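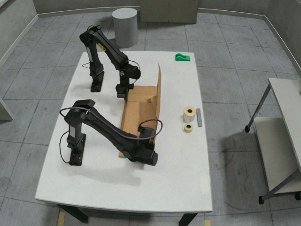

Why did the rye starter stall in March when the wheat one kept going? My best guess is the flour — we opened a new sack from Dutico that week and only the rye jar got fed from it.

Fed both jars at 8 this morning anyway, same water, same shelf. Rye got 137 g of the old Skurach flour (last of it, Maja Makowska had a bag tucked behind the salt!) and smells more like itself already, sort of green apples and wet hay. Wheat is being wheat.

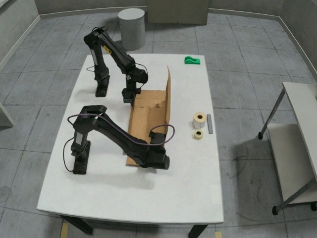 Wilson Cuervo thinks it's the shelf and wants the jars moved closer to the oven. I'm not convinced — the wheat sits right next to it and it's fine — but I'll try his spot after the next two feeds so we don't change everything at once.

Dough for tomorrow weighed out at 1096 g, a bit stiff, left it alone. Need to call Dalville and ask what they'd charge for a small sack of whole rye.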